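Getting a Two-Arm Cell Ready for the Week

I look after the two-arm cell at Vadstead, and every Monday I give it a good going-over before anyone starts a run. It takes me 52 minutes if I don't stop for coffee (I always stop for coffee). We call the cell Lemero, after the project it was built for.

What you need

A 2 mm hex key, a lint-free cloth, a small screwdriver and the Husalier checklist, or whatever your own shop uses.

1. Park both arms and cut the power

Wait for the arms to settle before you reach in. I count to 4 — old habit.

2. Check the finger screws

They work loose over time, and a loose finger will drive you nuts! Snug them up, but don't lean on the key. We swap the whole finger set every 2,000 cycles.

3. Follow the cables by hand

Start at each base and work outward, feeling for kinks or flat spots. Any loop near the wrist needs enough slack for a full turn.

4. Power up and look through the cameras

Bring up the wrist view first and make sure both fingertips show, then go to the wide view and check that you can see both arms and the whole board. 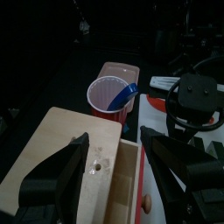
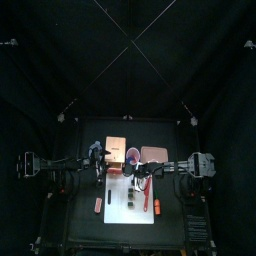
5. Run the slow test

Use the lowest speed and keep a hand by the stop button. If a joint chatters, go back to step 3 — it's nearly always a cable. When it runs clean, sign the Lamrani log and go get that second coffee.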